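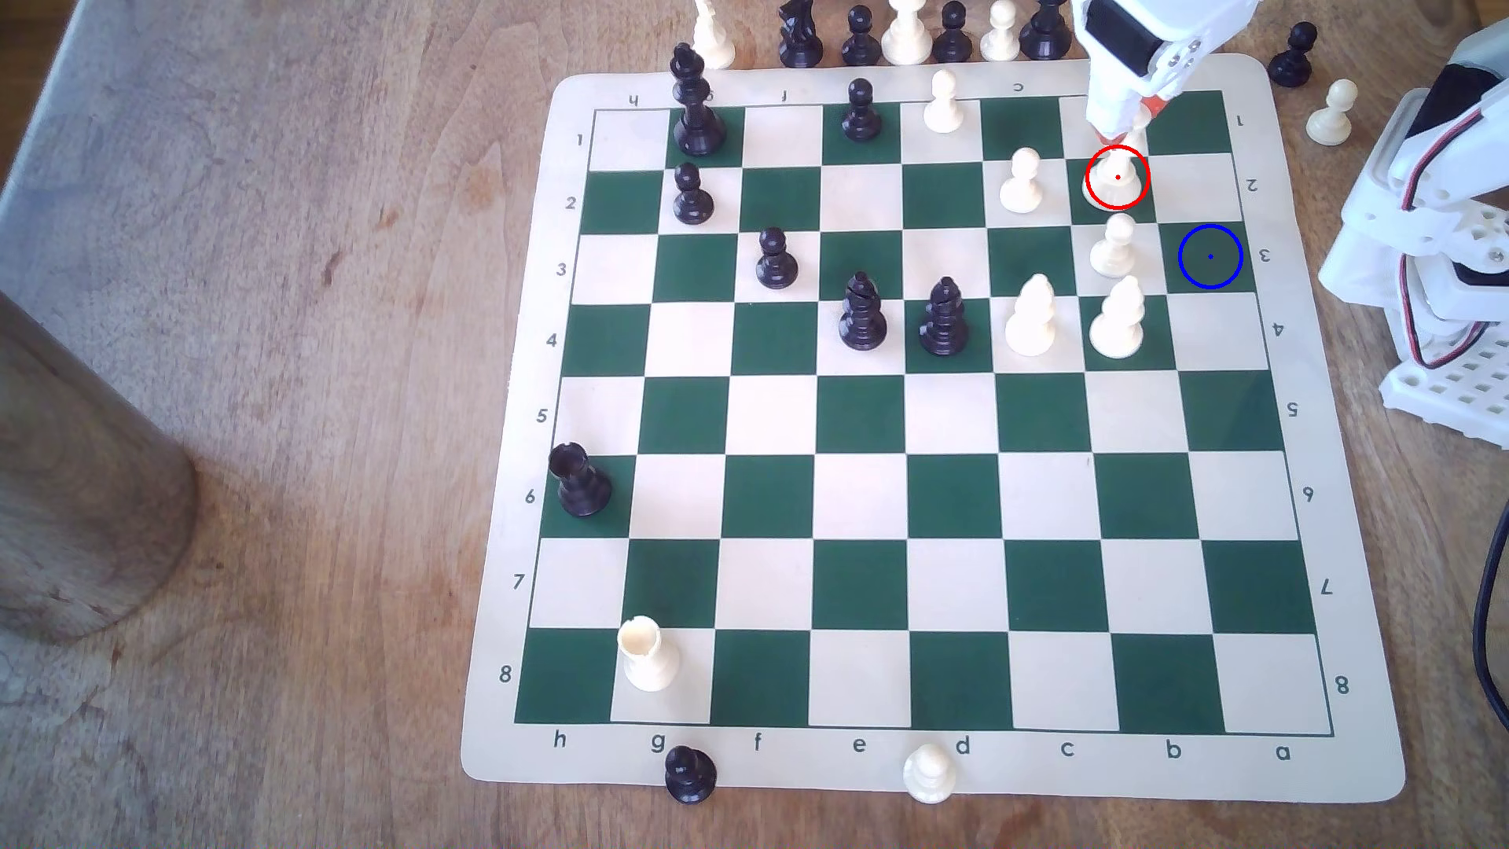

Mornis chess arm: bench safety check

Nwosu Workshop, back bench. To be filled in by whoever is about to switch it on, before they switch it on. Comments go under each line. "Fine" is not a comment, although it has been the most popular one so far.

Power

1. Supply off at the wall before anyone touches the wiring.
OK. The Clostari supply has a perfectly good switch of its own, which is on the far side of the arm, so you have to reach past the arm to use it. Use the wall.

2. No bare wire, no nicked insulation, no tape older than the last check.
OK after a second look. One red wire was rubbing on a bracket at the shoulder. Rerouted and tied back.

3. Mains lead and data cable clear of the elbow's travel.
OK. The black cable runs down the right side of the mat and stays there if you leave it alone. Please leave it alone.

4. Stop button tested with the arm moving.
OK. Pressing it while the arm is parked and declaring yourself satisfied doesn't count, and I say this as the person who did it for most of the spring.

Frame and joints

5. Base clamp tight.
Quarter turn needed. It always needs a quarter turn. Spring washer on order.

6. Bracket screws on the shoulder and wrist nipped up.
OK. The perforated panels forgive a lot, including screws in the wrong holes. Check against the drawing and don't go by whether it looks all right.

7. Servo temperature after 21 moves, back of the hand test.
Warm at the shoulder, comfortable elsewhere. If you can't keep your hand on it, stop and write it down.

8. Travel limits loaded.
OK. Cilness starts up with last session's limits, unless it crashed, in which case it starts up with none and a cheerful green tick. Open the limits page and read it. Reach should say 200 and wrist should say 158. Anything else, switch off.

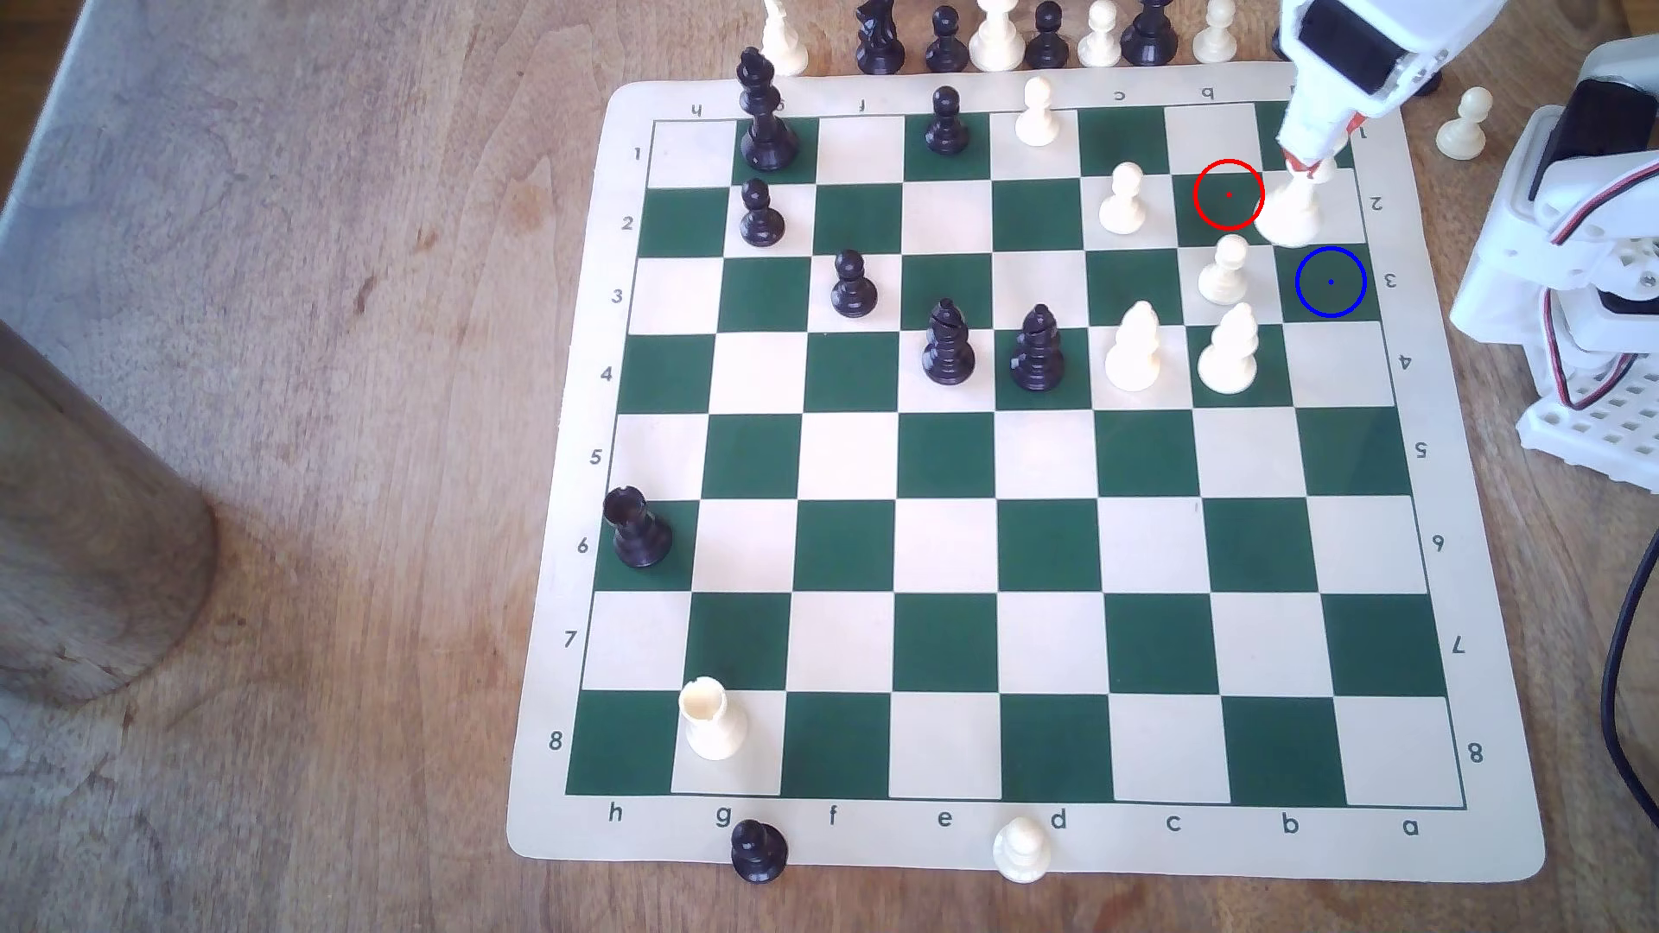

Page last changed: September, 21:58, items 9 to 15 rewritten

Board and marks

9. Mat flat and square to the arm, a1 corner nearest the base.
OK. It's a roll-up mat and it would prefer to be rolled up. Leave it out overnight.

10. Red mark on the piece to be lifted, blue mark on the square it's going to.
Checked with a white pawn, b2 to a3. Yes, it's a diagonal pawn step to an empty square. This is an inspection sheet for an arm and the arm doesn't know the rules yet. Please stop writing "illegal move" in the margin.

11. Lifted piece clears its neighbours on the way across.
Partial. Pawns are no trouble. I haven't passed it for anything over the king, so the black king stays out of the route until the lift height has been redone.

12. Spare pieces out of the working area.
Fail, mildly. There were pawns sitting on the bottom border of the mat and another close in by the base. The arm hasn't hit one. Put them in the box anyway.

13. Nobody leaning over the board during a move.
OK when I'm looking. Hands go back when the arm says it's parked, and it says so on the screen, so look at the screen.

Gripper

14. Both red pads seated, no lifting at the edges.
OK. Pads wiped. The white fingers have picked up some dark scuffs, no cracks that I could find with a torch. The pads should be good for around 2000 grips, according to the person who printed the fingers, who is me, and who made that up.

15. Closing force low enough to let go of a finger.
OK, tested on mine. It's a firm handshake. Hair and sleeves are a different matter, so tie back and roll up.

16. Gripper centred over the piece before closing.
See comment.

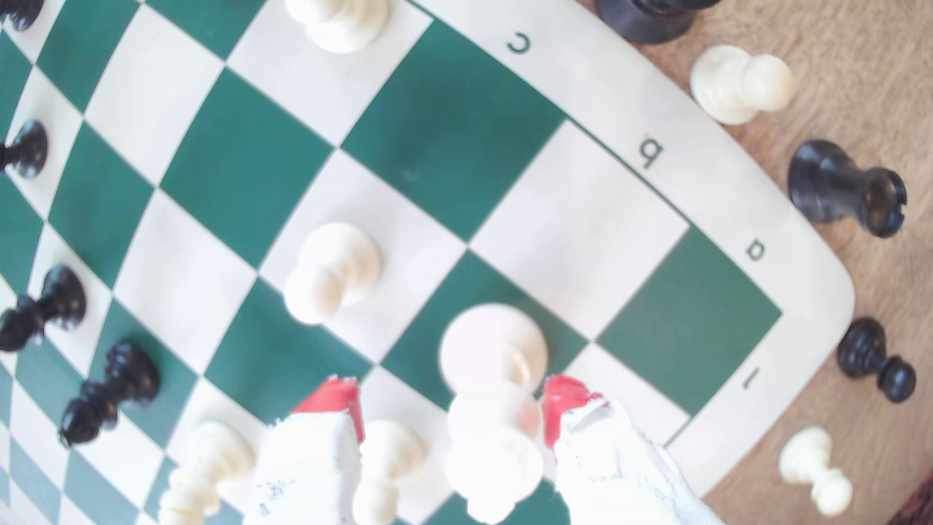
Yaowalak Panyasiri wants item 16 marked as a fail until it has been tried on the corner squares as well as the middle ones. The wrist view bends the grid lines out towards the edges, she writes, and a piece can look centred there when one finger is going to arrive well before the other. She would also like the check done at the slowest speed, with the lamp turned down, and signed by somebody other than me.

Agreed on the corners and the speed. Item 16 changed to fail. The lamp has one setting, so I'll move it along the bench and we'll see.

Carried over to next time: washer for the base clamp, lift height, a longer lead for the stop button so it can sit on the left, box for the spare pieces with a lid that someone might put back on.

Arm may be used for pawns, middle of the board, two people present.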